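Joltar folding dish rack, wood. Two months in.

Ok quick one, kid asleep, not for long. Bought this to replace the big metal thing that took up half our counter and rusted at the feet. Kitchen is tiny. I needed something I could put away when people come over.

Assembly: none really. Unfolds, done. Mine came with a loose crossbar on one side, tapped it back in with the heel of my hand and it's stayed put. Box was flimsy but whatever.

What it does well: plates. Dinner plates, side plates, the kids' colored ones, all stand up fine and don't knock together. Slots are wide enough for the thicker Bestex plates, which never fit the old rack. Light too, I can move it with one hand with plates still in.

What it doesnt do: bowls. Deep ones fall over or hog three slots. No place for cutlery. Mugs forget it, get a mug tree. And there's no tray, so you need something under it. I tried a tea towel (soaked in 7 minutes, gross), then just put a mat down. Much better. The feet sit flat on it and it doesn't slide around.

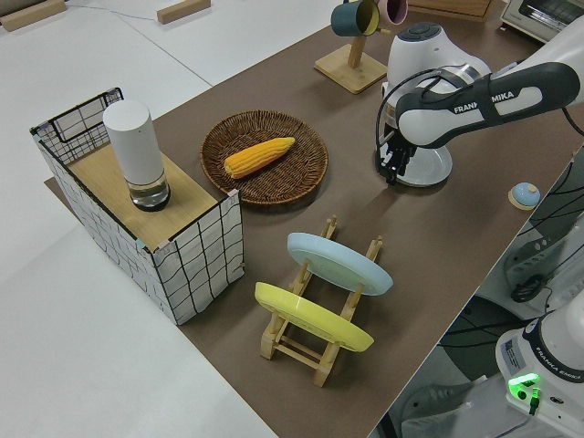

Radoslava Hájek wrote in to say hers went dark at the feet after one winter, and that she now rubs it with mineral oil every couple of months and stands it on its side overnight to dry. She also said not to bother with the bigger Gajdoš one, same slots, just longer, and it wobbles when it's only loaded at one end.

Good to know, thanks. No dark spots on mine yet but I've only had it since just before the holidays so we'll see. Ordered some oil. Will try it on the underside first.

I keep two plates in it pretty much all the time now, the blue and the yellow, they get used at every meal and never make it back to the cupboard. Looks nice enough left out. The old one did not.

Price: I paid 11 at Mendport on sale. Saw it at 40 somewhere else and no, not for 40. For 11 yes, easily.

Smell: slight sawdust smell first few days. Gone. No splinters, though the inside edges of the slots are a bit rough, I gave them a quick sand.

Would I buy agian? Yes if you mostly wash plates. If you do a lot of pots get the metal kind and put up with the rust.

4 out of 5. Point off for the crossbar.

Posted January 7, 2018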